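Week 4 handout: Welfare and rights, two ways of arguing about animals

Reading: chapter 2 of the course reader, and the Vostholm case notes. Please bring both to the seminar.

1. Two positions

Welfare arguments accept that people may use animals, and ask how the animals are treated while this goes on. Typical demands are more space, shorter transport times and stunning before slaughter.

Rights arguments start from the claim that an animal has an interest in its own life. On this view a larger cage is still a cage, and the practice itself should end. Campaigners who hold this position often object to the word "humane" on packaging.

Many groups use both. A group may want an end to egg farming and still support a ban on battery cages. Critics within the movement say this makes people comfortable with buying eggs. Supporters say hens alive now cannot wait.

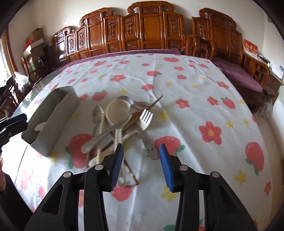 2. The Vostholm case

Vostholm council was asked to stop serving meat at its own events. The petition gathered 135 signatures. Temitope Akpan, who drafted it, used a rights argument in the opening paragraph and then moved to cost and public health. Lorna Pringle spoke against it at the November meeting. She supported higher welfare standards in council contracts but thought a full ban went beyond what the council should decide for its guests.

The motion was amended. Plant-based food became the default, with meat available on request. It passed by 10 votes.

Note that Akpan and Pringle both claimed the result as progress. Look at what each had asked for at the start.

3. Terms to know

Sentience: the capacity to feel, including pain and pleasure.
Speciesism: giving less weight to an interest on the grounds of species alone.
Abolitionism: the view that all use of animals as property should end.

4. For the seminar

Write one page on whether the amended motion is a welfare measure, a rights measure or a mixture. Quote the petition at least once. Jae-in Hong's group will present first.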